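October, notebook for the Koskela site rebuild, morning entry (continued after lunch)

Picking up where I left off, with a fresh cup of tea and the heating finally on. Volkan asked me to write down what we changed on the enquiry page and in what order, as last time we did three things at once and then spent a happy but rather useless afternoon arguing over which of them had made the difference. So, for his benefit and for mine when I've forgotten all of it by spring, I'll go slowly.

Koskela fit kitchens and the odd bathroom, mostly in and near Grumville, and the old site had clearly been added to by whoever was nearest the keyboard. Lovely people, lovely kitchens, and a form with fourteen boxes on it! It asked for a fax number. It asked for a postcode twice, once at the top and once at the bottom, and if the two didn't match (a stray space was enough) it threw the whole thing away without saying a word.

The baseline, before we touched anything: 2705 visits to the site over the month, of which 974 got as far as the enquiry page, and 30 forms sent. I make that a shade over three in a hundred of those who reached the form. Firdevs thinks the phone calls ought to be counted as well, and she's right, but Koskela don't keep a note of where a caller found them. I've asked if they would put a tick on the job sheet. We shall see.

Change one, done first thing: took the form down to name, phone or email, postcode, and a big box for "tell us about your kitchen". Volkan wanted to keep the budget question. I said that I, personally, have closed more than one page on being asked my budget before anyone had said hello, and he gave in quite gracefully. It's moved to the second email.

Change two: the error messages. They used to appear at the very top of the page in pale grey, where anybody on a phone would never find them. Now each one sits under its own box and says in ordinary words what's missing. I wrote them myself and then Firdevs rewrote them shorter, and hers are better.

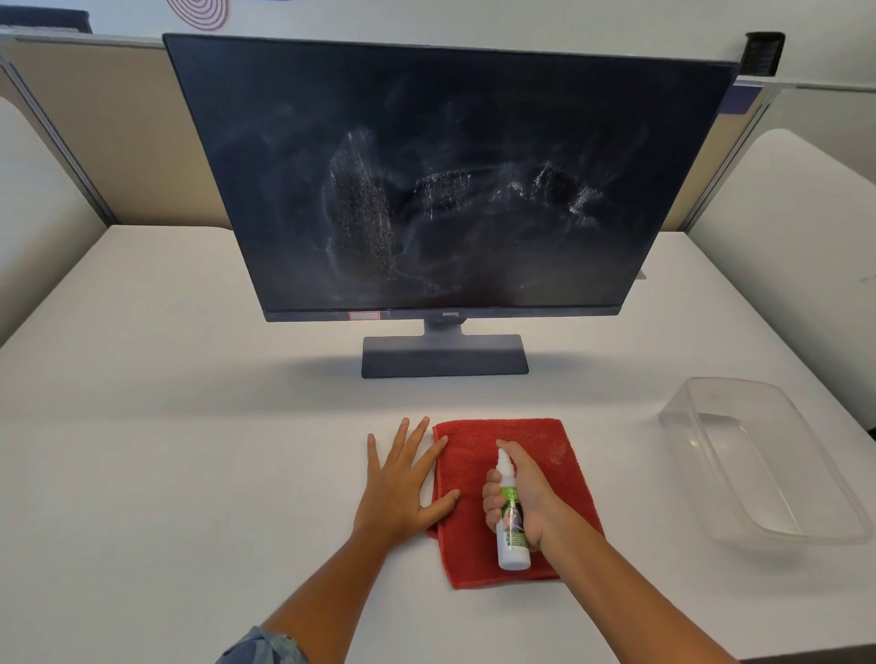 Change three is the headline, and I'm holding it back until we have a clean run on the first two. The current one reads "Welcome to our website", bless it. My favourite so far is "Tell us about your kitchen and we'll ring you back within two working days", but that only goes live once the owner has promised, in writing, that somebody really will ring back. I had a long and very pleasant call with her about this. She told me about her first showroom, and the leak, and the man with the parrot, and at the end of it she said she'd think about the two days.

Page weight. The gallery on the home page was loading every photo at full size, straight off the camera, before it showed you so much as the menu. I ran the lot through Imalel on the web setting and checked them side by side with the originals. The dark worktops went a bit blotchy at the lowest quality, so I've gone up one notch for those and left the rest alone. If anyone adds new photos, please put them through Imalel first -- I've saved the setting as "koskela gallery" so there's no need to guess.

Redirects: 465 old addresses in the list Winus exported for us from the previous host. A good many are the same page with different rubbish on the end, and I've folded those together. The ones I'm unsure of are the old "special offers" pages. Some of them still have other sites linking to them, so I don't want to just drop them. For the moment they go to the kitchens page. Volkan, if you have a better idea, write it in the margin.

Odds and ends. The test enquiries from this morning all have "TEST FB" or similar in the name box (there was a muddle, some say "TETS"), so leave them out of the figures. The thank-you page now has its own address, so we can count it properly. The map still shows the old showroom and I haven't got the login for it. Firdevs is going to ask.

Still to do: try the form on Volkan's ancient phone, get the opening hours confirmed, and chase the job sheet tick. Headline stays as it is until the first two changes have had a full month.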